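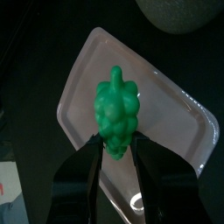 Wash the grapes separately from everything else, Adjoa Mensah wrote under the first version of this thread, as the gaps between the berries hold more dirt than the rest of the set put together.

# Cleaning and draining plastic play food

**stinthorpe_toys**

I look after the play food for a toy library in Stinthorpe. The sets go out for 21 days and come back sticky. There are 18 pieces to a set, and the grapes are the difficult one: a tapered green bunch with a short stem and deep creases between the berries. I use a white rectangular tray with a raised rim for sorting and have been using the same tray for drying. Water collects on the recessed floor of the tray and the pieces sit in it overnight.

I also have a white plastic bucket with small round holes in the base. Would it be better to drain in that first? And is there a temperature above which the plastic goes out of shape? The sets are Hattar, bought second-hand, and came without any leaflet.

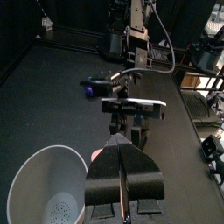 *Last edited in September. Reason: tags merged (cleaning, toys, plastics).*

**Jouko Heinonen**

Yes, drain first. A tray with a rim retains water by design. It is suitable for sorting and for the final stage of drying, once the pieces have stopped dripping, but it needs a towel in the bottom.

Method I use for moulded fruit:

1. Wipe off anything sticky with a damp cloth.
2. Soak for 6 minutes in hand-warm water with a little washing-up liquid. Use a basin. The bucket with the holes is no use for this step.
3. Brush the creases with a soft toothbrush, working from the stem end down to the point. Turn the bunch a quarter at a time or you will miss a side.
4. Rinse under the tap.
5. Stand the perforated bucket in the sink or over the draining board and put the pieces in, one layer only. Give it about 4 hours.
6. Move to the tray, on a dry towel, until the next day.

On temperature: without knowing the plastic, stay at hand-warm. Soft PVC and polyethylene behave differently when heated, and you can't reliably tell them apart by eye or by feel.

Check each piece for a seam or a pinhole before soaking. If a hollow piece takes in water it can go mouldy on the inside, and no amount of outside cleaning will reach it. Squeeze it under the surface and look for bubbles. Pieces that leak should be wiped only.

**resico_user**

dishwasher, top rack, never had a problem. Use Resico tablets, half of one

> **Jouko Heinonen:** Top rack can still reach 60 degrees or more on a normal programme. Light pieces also get thrown about and end up on the heating element. I wouldn't.

**Adjoa Mensah**

Agree with the steps above, with two changes. Put the grapes in the bucket stem up, so that water runs off towards the narrow end. And rinse the bucket too, from the underside, as grit lodges in the holes and ends up back on the toys. An old bottle brush will do it.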